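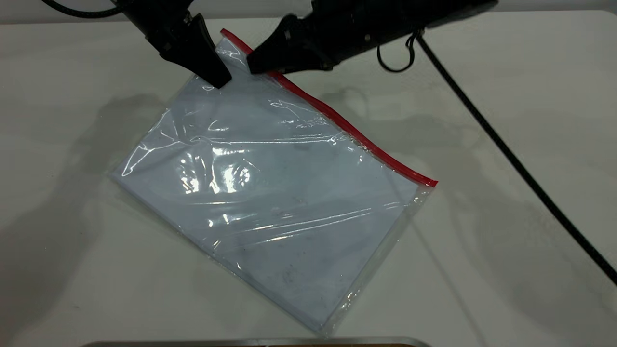 Clear pouch, red zipper.

The Droltora Clip-On Cello Mute, reviewed
by Jessie Dunbar

I play in the back of the cello section of the Telstead Chamber Players, a position from which one can form strong opinions about mutes. Ours is a repertoire full of "con sordino" markings, usually placed one sixteenth note before you need them.

The Droltora clips to the strings behind the bridge and slides up when wanted. It slides quietly, too. My old rubber one had a squeak that Hermine Trummer, our conductor, once took for a comment on her tempo.

Tone is good. The A string keeps some shine, the C string goes pleasantly foggy, and pianissimo sounds like a cello in the next room -- a well-carpeted room, owned by nice people. 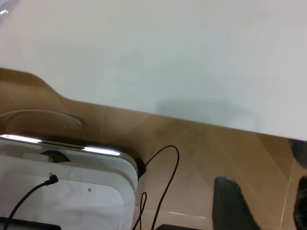 Where it grumbles

Play anything loud with the mute parked and you may hear a buzz around F sharp. Moving it closer to the tailpiece cured mine. Lena Baran, my stand partner, tried the same thing on her cello and got a buzz on G instead, so she went back to her Kikberg after 6 rehearsals.

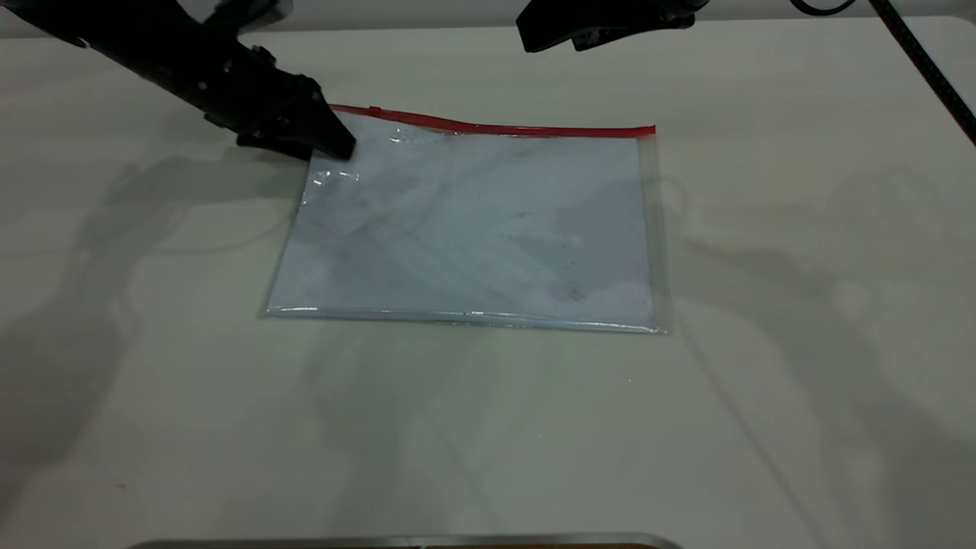 Pouch on a white table.

It also doesn't care for thick strings. I had to work the clip over my C with both thumbs and some language.

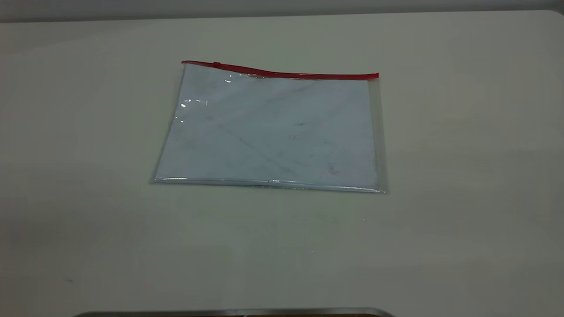 Vol. 5, p. 6

For practicing in an apartment, look elsewhere. This is an orchestral mute, and my downstairs neighbor could still name the Brahms. For the slow movement of nearly anything, I'd buy it again, and in July I did, having left the first one on a music stand in a church.

Four stars. The fifth is somewhere around F sharp.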